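Zelano – Open position: Robot Reliability Technician (bimanual cell, Gulludier project)
Posted February 10, 2025
Contract: fixed term, to the end of June, extension possible
Hours: 35 per week, on site
Reports to: cell safety lead

Background

The Gulludier cell runs two arms on desk tasks: opening and closing laptops, pressing keys, moving small items. In run 2985 the left arm kept closing after the lid of a laptop had reached its stop. The force limit was set in the controller but was not applied, as the arm had restarted after a short power dip and loaded an old parameter file. The hinge cracked and one finger pad came off. No one was hurt. The person at the cell pressed the stop button, and the arm held its position under load instead of releasing, so the lid stayed clamped until power was cut by hand.

A review of the logs found 152 earlier runs made with the same old file. None of them had raised a fault. The cell is back in service at reduced speed, with a manual check of the parameter file before each start. That check is a stopgap and we are hiring to replace it.

Duties

Reproduce the restart fault on the test arm and document the conditions.
Write and run acceptance tests for force limits, stop behavior and release behavior on both arms.
Compare the logs from the Mushi logger with the controller logs and report gaps between the two. The clocks are known to drift.
Inspect fingers, pads and brackets every 200 runs and record wear.
Maintain the fault list and close items only with a test result attached.
Take part in operator training on the stop procedure – one session per month.

Requirements

Two years of hands-on work with robot arms, in a lab or on a production line.
Able to read and change Python code written by other people.
Working knowledge of force and torque sensing, including zeroing and drift.
Clear written English. Fault reports are read by people who were not present.
Willing to stop a run without asking first.

Useful but not required: experience with two-arm coordination, basic electrical work, and prior use of the Dalo gripper interface.

Workplace

Laptop handling at the desk cell. 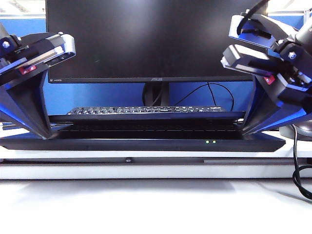
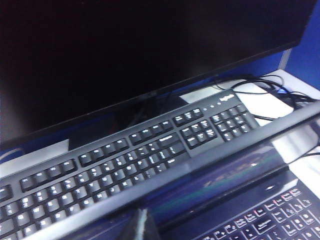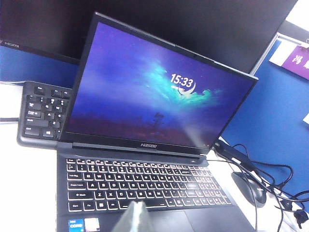

The first assignment is a revised test plan for lid closing, due four weeks after the start date. The present plan measures force at one point only and assumes the lid is held in the middle. With one finger at each end of the lid, as the two grippers have it on the nearly closed laptop, a limit that fails on one side can twist the lid before the total force looks wrong. The plan should set a limit per arm, a limit on the difference between arms, and a defined release after any stop. Cable routing near the work area is also in scope – a snagged cable can look like a hinge load in the log.

How to apply

Send a résumé and one fault report you have written, with customer details removed, through the application form on the Zelano careers page. Quote Gulludier in the subject line. A cover letter is not needed. Selected applicants will be asked to a site visit, which includes a practical task on the test arm at low speed. Closed shoes are required for the visit.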